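Chapter 4
Heat Transfer in Small Appliances

4.1 Introduction

Most small kitchen appliances change electrical energy into heat and move that heat into water, air, or food. The rate at which this happens depends on the heating element, the material being heated, and the losses to the room. This chapter treats the three modes of transfer in turn and then applies them to water heaters of low volume.

Conduction is covered first. Section 4.2 defines thermal conductivity and gives values for 13 common solids. Section 4.3 deals with contact resistance between an element and a metal block, a term that is often left out of simple estimates and that can lead to large errors. 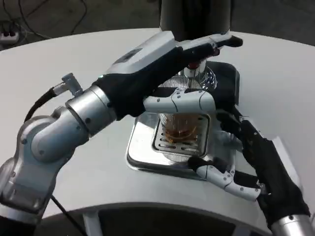 Figure 4.1 A compact espresso-style coffee machine on a round white table.

A heater may hold its water in a small boiler or warm it as it flows through a narrow passage. The first type stores heat and responds slowly. The second stores little and must be controlled closely. Both are analyzed in Section 4.5 using the energy balance from Chapter 3.

Problems 15 through 18 use the Pillthorpe data set, printed in Appendix B. Temperatures are in degrees Celsius unless stated otherwise.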